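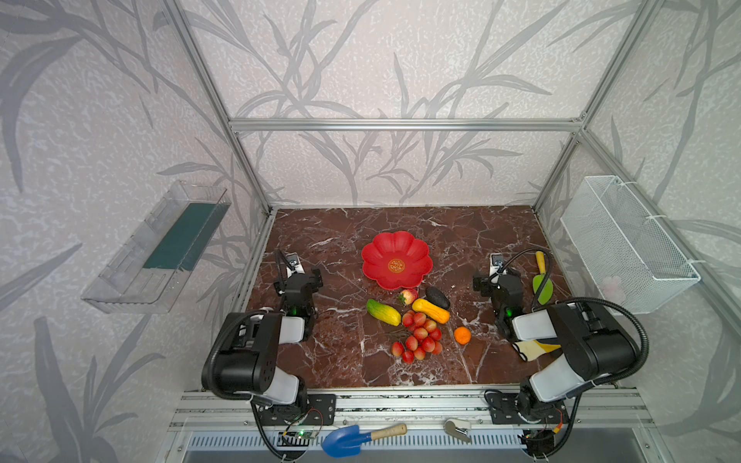 The grey bamboo or grass leaf paper, going around the corner on both sides

Hanging patterned wallpaper when the side walls don't match the back
Forum: Walls, Paint and Paper

fernandpaste
Posted February 11, 2026

Hello all, and thank you to everyone who helped me with my ceiling question back in September. I'm about to start on our little den and I have my heart set on a bamboo leaf paper, light grey with the leaves in a darker grey, very much like the one in the photo. What I can't settle is the corners. I love a big leaf, but the back wall is short and I worry it will look busy if all the walls shout at once. Has anyone run a larger leaf on the sides and a finer one at the back? My sister thinks I should paint the sides and be done with it, and she may be right, but I did so want leaves all the way around. I've been looking at Vemis and Joro, and the Vemis samples have been taped up by my door for so long that the mail carrier has an opinion.

oldplumbline
Reply

Welcome back! I've papered more rooms than I care to remember and I would not mix scales in a small room. The eye goes straight to the corner where the two sizes meet, and you'll be sitting there every evening looking at it. One pattern, one size, and start your first strip from a plumb line on the wall you see when you walk in. Please don't trust the corner itself to be straight. Mine never have been, and I once followed one faithfully all the way down and ended up with a garden that leaned like a ship.

marigold_hallway
Reply

I'm going to disagree with oldplumbline, kindly I hope – I think two scales can look lovely as long as the colors are the same. We did our hallway with long thin leaves at the end and big ones down both sides, and it makes the end wall feel farther away, and I still stop with my coffee to look at it. We used Joro for the whole job. Order everything in one go and check that the batch number is the same on every roll. Ours was 2,796 on all but one, and that one went back to the store the same afternoon, because the grey was just a little warmer and I knew I'd see it forever.

oldplumbline
Reply

A hallway is a different animal, marigold, you're walking through it. A den you sit in. But I'll grant you the batch number, that is good advice and I wish I'd said it first.

twocoatsted
Reply

Has anybody mentioned the floor and furniture? A grey leaf can go chilly. We have a big brown table in front of ours and it warms the whole wall up, so I'd live with a brown blanket over a chair next to the sample before spending any money. Also, set aside up to 600 for the job if you're having someone hang it. The fellow I called wanted more for pattern matching, and he did earn it.

fernandpaste
Reply

Oh, you are all so good to write. I've put a blanket on the chair and Ted is right, it's much friendlier. I'm leaning toward marigold's way, with apologies to oldplumbline, and I will absolutely use the plumb line. Does anyone know whether Vemis sells the smaller leaf as a single roll?

marigold_hallway
Reply

They did when I asked, but you had to call. Get one extra while you're at it!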